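Hand-held grippers deserve a better reputation than they have. A person picks up a tool shaped like a robot's fingers, with a camera fixed to it, and does a job by hand. The recordings then train a policy for an arm. Many robotics people still treat this as second best to driving the arm itself.

At Werkberg we compared the two last January. We had 1,164 hand-held demonstrations to work with, and threw out 471 of them for poor tracking. People in the field quote that sort of loss as the case against the method. I think they have the sum wrong. An operator driving the arm took most of a morning to give us what the same operator gave us by hand before the first tea break, rejects and all.

The Leka policy, trained on 400 of the kept recordings, did as well on our sorting task as the one trained on arm data. It did worse on anything that needed a firm push, and I don't expect more recordings to cure that. The tool tells you where the fingers went. It says very little about how hard they pressed.

My other complaint is with how results are reported. The Cundbridge write-up gives a success rate and leaves out how many demonstrations were dropped and who held the tool. We used six operators, and the differences between them were larger than the difference between the two methods.
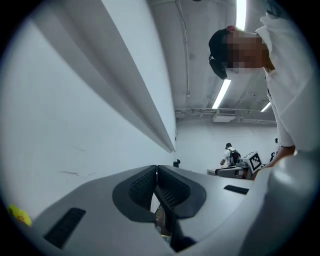

*View from the camera on a hand-held gripper, with the fingers at the bottom.*

Papers should print the rejected count next to the success rate. Hukell already does this in its internal reports, and it costs them one line in a table.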